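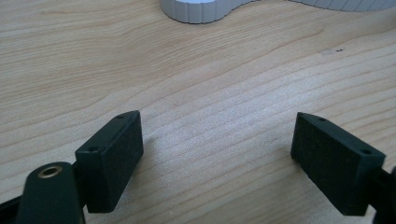
Tultudico assembly trainer
Item 1485
From the Farkas bench practice range, stocked at our Stavport counter

If you like small, fiddly work, you are going to enjoy this one! The Tultudico trainer is a tabletop stand made for practicing close work in a cramped spot: reaching in, picking up a part, setting it down again without knocking its neighbor. We started carrying it last March and it has become one of our favorite things to have out on a table (we keep finding excuses to have another go).

The whole thing is white and pretty plain to look at, and we like that. It doesn't take over the bench, and the parts you're working on are the only bright thing in front of you.

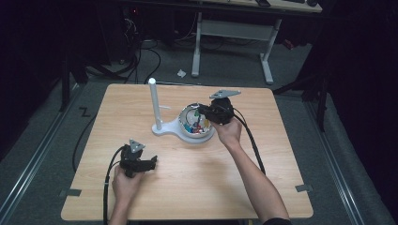
Nilside Bench Catalog | Issue 2 | p. 613

The base is flat with a curved outline, and it's wider on the right, where the round housing sits. On the left a tall post goes straight up to a rounded tip, with a thin peg sticking out of its side. Open the housing and there's a silver inner surface with a cluster of small parts in red, blue, green and yellow, plus thin wires. The colors are a real help – you can call out "the green one" to a partner and both of you know what you mean.

Give it a table of its own if you can. A plain square top in light wood suits it very well, with room on both sides for your hands and for any cables to drop off the front edge. A couple of short strips of tape on the tabletop make handy marks for where things go, and they peel off when you're done.

Getting started
Turn the base so the open housing is on the side of your stronger hand. Work on the parts closest to the rim first, then move toward the middle. Keep the other hand nearby but out of the bowl. Short sessions are best to begin with; your eyes get tired before your fingers do.

Care
Wipe with a dry cloth. Use a soft brush inside the housing and go gently near the wires. Please don't lift the stand by the post – pick it up by the base, with both hands.

What you get
Stand with post and housing, colored parts fitted, printed setup sheet. Table not included.

Ordering
Sold singly or in packs of 2. School and club orders can be picked up at Stavport, or added to a regular Nilside delivery. Spare part sets are listed on the next page of the catalog.

Page updated 2026-02-14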